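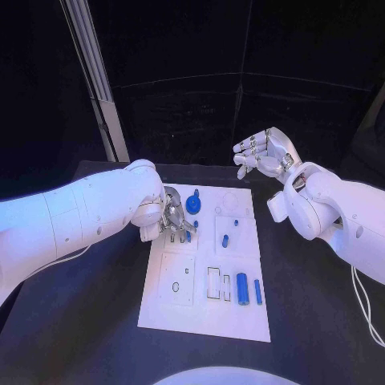

Figure 2. The task board on the table, with its blue parts and the outlined slots, panels and holes.

3.2 Board and parts

The board is a white rectangle laid flat on a dark table. All of the loose parts are blue, so they stand out against it at a glance. Figure 2 shows a small peg held near two small rectangular slots in the upper left area. Outlines on the board mark where slots and panels lie.

We took the layout from the Skerby board (Gough and Harries) and made 2 changes. The slots were recut after the first batch from Wodura came out too tight, and the outlines were drawn thicker. Parts that stuck during checking were sanded by hand and checked again. Parts that still stuck were replaced.

The table surface is dark and dull to keep glare down. A black cloth hangs behind the table for the same reason. We did not vary the lighting in this part of the study.

Each board was used for 400 trials and then retired, as the slot edges wear with use. In total, 17 boards were made at Cestcombe. Wear at the edges is treated in Section 5, along with the drawings for the slots.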